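4.2 Patterned surroundings and packet legibility

Canpolat's claim that busy wallpaper makes snack packaging harder to pick out rests on 30 ratings from the Sirkwood sample, and we are not persuaded. Colour was never separated from pattern, and floral papers were treated as one category. A grey ground with muted flowers (Figure 2) may compete very little with a colourful bag. 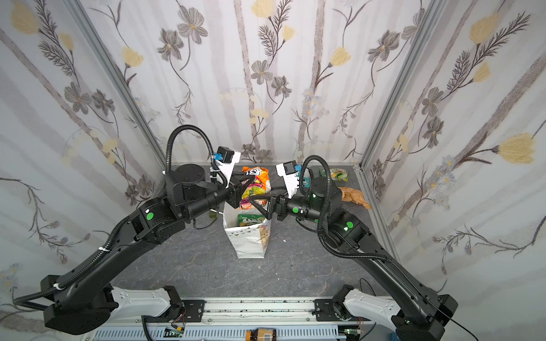 Figure 2. Colourful snack bag against grey striped wallpaper with daisy-like flowers.

The dark, veined floor was not analysed at all.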